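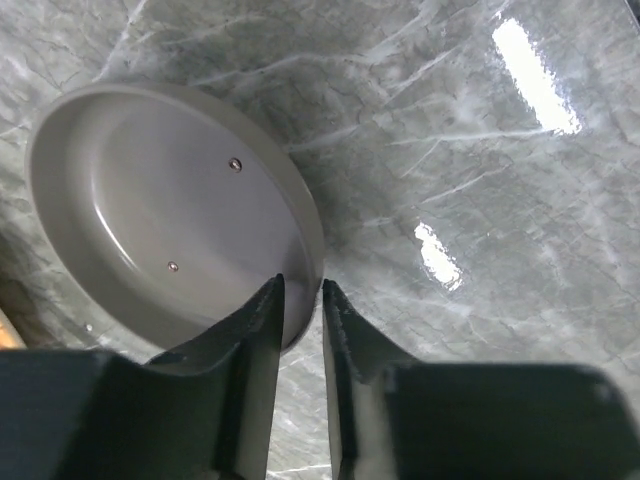 What are the lines in marble?

The lines are called veins. They are places where another mineral, or a bit of old mud or sand, was mixed into the stone while it was forming deep under the ground.

Marble did not begin as marble. A very long time ago there was a warm sea, and in the sea lived many small animals with shells. When they died, the shells fell to the bottom and broke into little pieces. More shells fell on top of them, and then more again. After millions of years the bottom layers were pressed so hard that they became a rock with the name limestone.

Then the limestone was pushed down, or hot melted rock came up near to it. It became very hot, but it did not melt. Inside it, the tiny grains grew into bigger crystals and locked together, like puzzle pieces with no picture on them. After this change we call it marble.

Where do the colours come from?

If the limestone was very clean, the marble is white. Most limestone is not so clean. Clay and old plant material can make grey. Iron can make pink, red or yellow. When the hot rock was squeezed, it could bend slowly, and the colours were pulled into stripes and swirls. Sometimes the stone also cracked, and water carried minerals into the cracks and filled them. Such a filled crack is a vein too, often a thin one.

So if you have a marble bench in your kitchen, you can follow one vein with your finger and see where it goes. My neighbour's daughter, Ekaette Adebisi, has found a river, two roads and a rabbit in hers.

Marble in the kitchen

People like marble for a benchtop because it is smooth and has a beautiful pattern. Bakers like it for another reason. Put your hand flat on marble and then on a wooden table in the same room. The marble feels colder! Both have the same temperature, but stone takes the warmth out of your hand faster than wood does. Pastry dough has butter inside, and on cool stone the butter stays firm for longer while you roll.

The grey marble on this kitchen counter has white veins that run across it on a slant, with a pink container and a long metal spatula lying on top. The strip at the edge is metal, with small grooves.
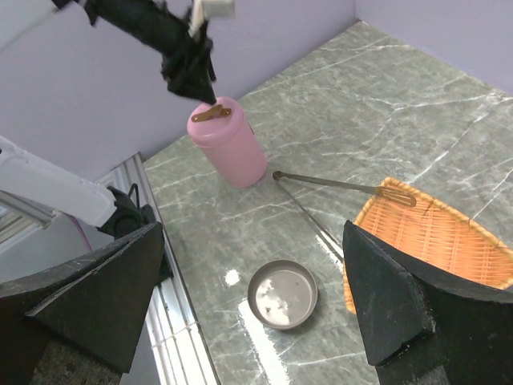 Is marble strong?

It is strong, but it is not very hard. These two words sound the same but they are different. Strong means it can carry a heavy pot. Hard means it is difficult to scratch. You can scratch marble with a steel knife, so please cut your apple on a board.

Marble also does not like sour things. Lemon juice, vinegar and tomato sauce have acid in them, and acid eats a very thin layer of the stone. A dull spot stays there after you wipe. If you spill some, wipe it up straight away and then wash the place with water.

Try it yourself

You need a piece of white chalk (natural chalk is best, because many school chalks are made from another mineral), a small dish, a spoon and some vinegar. Ask an adult to be with you.

Put the dish on a tray, not on a marble bench. Lay the chalk in the dish. Pour five spoons of vinegar on it and look closely. Do you see bubbles? Natural chalk is made mostly of calcite, and marble is too. The bubbles are a gas, carbon dioxide, which comes out when the acid meets the calcite.

Words to remember

Limestone – a rock made mostly from old shells and other sea material.
Crystal – a solid with its tiny parts in a regular order.
Vein – a line of different colour in a stone.
Calcite – the main mineral in marble.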